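Jotolano Push: notification relay for phone and tablet clients
README, release 2

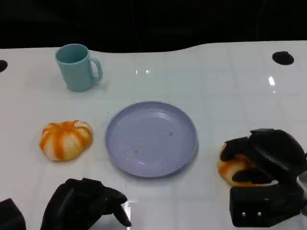
Does the relay need the client app to be open?
A registered device gets its alerts with the app closed, as long as the system setting for notifications is on and the device token is still valid. The app has to be opened once after install so that the token can be created.

Overview

Jotolano Push sits between a message server and the notification service of the phone platform. It takes events from the server, matches them against each user's settings, and passes on the ones the user has asked for. It does not store message text after delivery. The code began as part of the Amaral client and was split out in May so that other clients could use it.

What is supported

Direct messages: on by default.
Mentions: off by default. Can be limited to accounts the user follows.
Replies in a thread: off by default. Needs client build 346 or later.
Badge counts: phone and tablet. The count is kept on the server and is the same on all devices tied to one account.
Quiet hours: set per device, in local time. Events that arrive during quiet hours are added to the badge count with no sound or banner.

Group messages are handled as direct messages. There is no separate switch for them in this release.

Setup

1. Create a key for the platform notification service and save it in the keys folder. File permissions must be set to owner read only or the relay will refuse to start.
2. Copy the sample settings file and fill in the server address, the key name and the port.
3. Start the relay. The first line in the log gives the release number and the second gives the port in use.
4. Sign in on a test device and send a direct message to that account from a different one.

If the message shows up in the client but there is no alert, check the log for the word "unmatched". It means the token was received but is not tied to an account. Signing out and in again on the device creates a new entry.

Settings

batch_size: number of events sent in one call. Default 50. Larger values are accepted but the relay will split them.
retry_wait: seconds before a failed call is sent again. Default 30. The wait doubles after each failure.
max_retries: default 2. After that the event is dropped and written to the log.
preview: whether the alert shows the start of the message or only the sender's name. Default off.
log_level: quiet, normal or full. Full writes device tokens to disk and should be left off outside of testing.

Changes to batch_size and retry_wait are picked up while the relay is running. All others need a restart.

Moving from release 1

The old settings file will load, but mention_filter is now called mention_scope and the old name is ignored. Tokens are carried over. Badge counts are reset to zero on first start and fill in again as new events arrive. Users on Amaral builds older than 346 will keep getting direct message alerts and mentions.

Known problems

A tablet restored from a phone backup may use the phone's token until the app is reinstalled. Alerts then go to one device only.
Quiet hours that cross midnight end early when the clock changes for daylight saving time.
On the Dincombe server, mentions inside edited posts are sent twice. The fix has to be made on the server side.
Sender names with right-to-left text are cut at the wrong end in the short banner.

Reporting

Send reports to the Wesberg tracker under the label push-relay. Include the release number, the client build, and the log lines from one minute before the failure. Remove tokens from the log before posting.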